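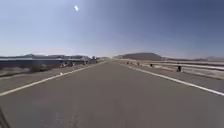

A white edge line on each side, and the sun high over the road.

The bench at the back of Gridano is a door laid on two trestles, and for most of the winter one half of it has belonged to Ada Ferraro. Gridano is a shared workshop in Perkport, in a former shop for boat parts. The members pay by the month, they sign for the keys, and they have to take their projects home when they take up too much floor. Ferraro has been asked to do this once. She answered by putting shelves on the wall above the bench, and the project went up there.

The project is called Pace. It is a small road robot that should follow the painted edge of a road by sight, at the speed of a person walking quickly. It has no map and it does not ask a satellite where it is. It has a camera, a small computer, a box of batteries and a rule which sounds simple: find the line, keep your distance from it, go on.

Ferraro works in the daytime with heating systems, and she says that this was her school for robotics. "A boiler is also a machine which measures something and then reacts too late," she told me. She started Pace in October with the frame from an older attempt, a garden cart with the name Ala still written on its side. Ala had a wire to follow, buried in the grass, and it followed it well. The idea of doing the same with paint came from this, and she admits that she expected to be finished by the new year.

The wheels were the first disappointment. She had bought a set with a diameter of 125 millimeters, hard plastic with a thin rubber band. On the workshop floor they were quiet and precise. On asphalt they passed each small stone directly to the camera, and the recordings from the first outing looked as if somebody had been hammering on the table. Softer wheels helped. What helped more was a piece of foam from an old seat cushion, cut with a bread knife and put between the camera plate and the frame. It was supposed to be temporary and it is there until today.

The electronics live in a food box with holes for the cables. I was allowed to open it. Inside, each cable has a strip of tape with a handwritten word on it, in Italian on the power side and in English on the signal side, and this division has apparently never caused a mistake. The motor controller sits upright against the wall of the box, where it can lose its heat through a plate of aluminum that Ferraro bent herself in the workshop's vise. 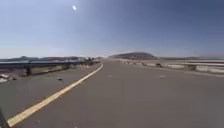 Color gave her more work than vibration. The first version of the program searched for white, and it was very good at white. A yellow line on gray asphalt in strong sun is another matter, because to a cheap camera the yellow goes pale in the distance and orange close to the wheels. Ferraro's first solution was a second set of color limits. After this the robot found yellow everywhere, also in dry grass.

The present solution does not ask for the color first. The program looks for a long shape with two nearly parallel sides, which becomes narrower toward the horizon, and only when it has found such a shape it checks if the inside is lighter than the asphalt next to it. A scuff is too short to pass. So is a piece of rubbish on the shoulder. A clean concrete wall passes more often than she likes, and there is a special condition for walls that she calls ugly and did not want to show me.

To adjust all this she needed examples, and she marked some 2000 images by hand. For each one she drew the line with the mouse and saved the result. She did it at the kitchen table, with the radio on, and she had to repeat a good part because she had changed her opinion about where a line ends when it disappears in haze. Now her rule is to stop drawing when she is no longer sure. I find this a sensible rule, and the robot behaves more calmly since she uses it.

The sun is still a problem. When it stands in front of the camera, the automatic exposure makes the whole road darker, and the weaker parts of the line are lost. She has tried a cap of black cardboard over the lens, and also to tell the camera to measure the light only in the lower half of the picture. The second method works better, and it weighs nothing. 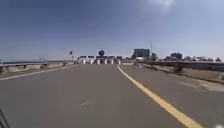 There is also the question of which side to follow. A road can have white on the left and yellow on the right, or one of them can end while the other continues. Pace chooses the line that it has seen without interruption for the longest time, and it changes sides only after five seconds of doubt. Ferraro drew this on the back of an invoice for me, with arrows. The drawing was clear, but the program is longer than the drawing, and she believes there is a fault in it when both lines come back at the same moment.

A red button as large as a jam lid is mounted on the rear of the frame. It cuts the current to the motors directly, without the computer. At Gridano it is a condition for anything that moves by itself, and a new member has to press it in front of an older one before the first drive.

The parts list is pinned over the bench, next to a price list for the laser cutter. Many lines on it are crossed out, and at the bottom, in pencil, she has written what comes next: a lighter battery box, a better cover against dust, new foam. The bread knife is on the shelf already.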